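Big white tables get a fresh start at Caneck

CANECK, August 2019. Folks who share the big white worktable at the Drestalero office have been giving it a good tidying, and a friendly little project it has turned out to be, with pens, boxes and all the odds and ends of a working year finally being sorted into places of their own.

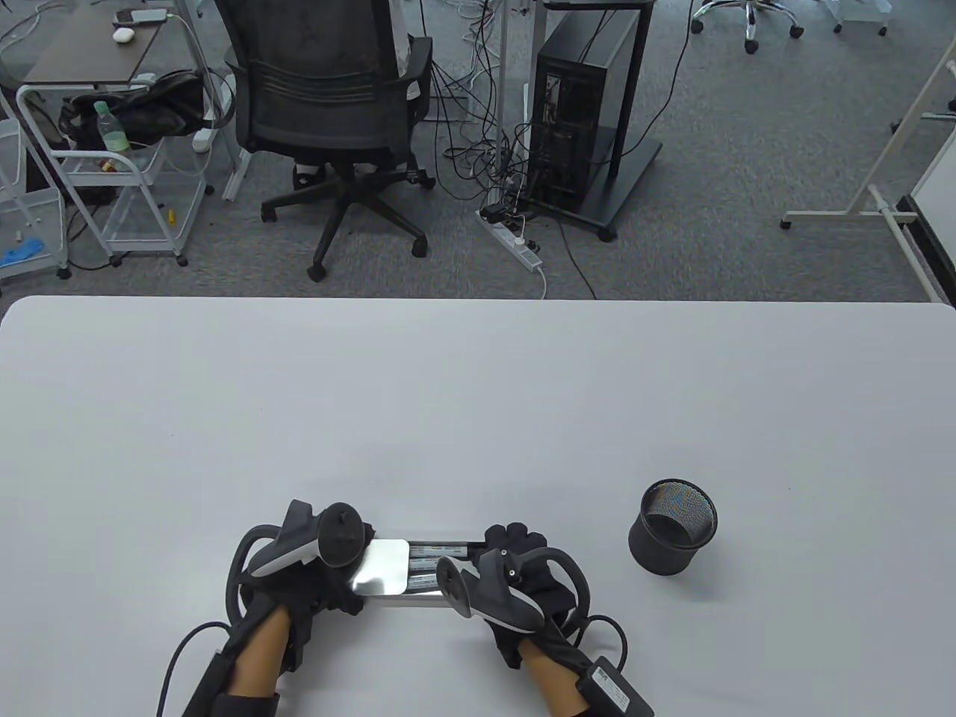
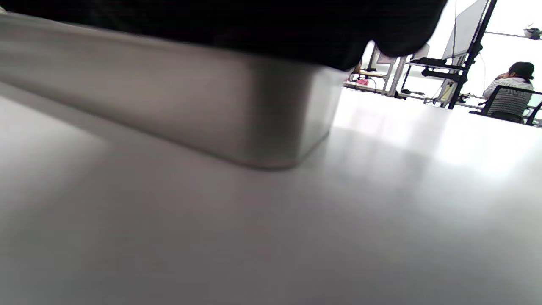

Tabletop tidying at Drestalero. Photos: Bajpai / Nallotard News

The idea goes back to last December, when the office moved in with 212 cartons and (as anyone who has ever moved will understand) a good many of them simply stayed shut. Small things such as the black mesh pencil cup are to stay within easy reach on the tabletop, while flat boxes go onto 3 shelves along the hall, labels facing out so people can read them without lifting everything down.

So far 61 cartons have been emptied, and anything still useful but no longer needed will be offered to neighbors in the building at a giveaway table, open for 2 afternoons near the front entrance. Please bring your own bag!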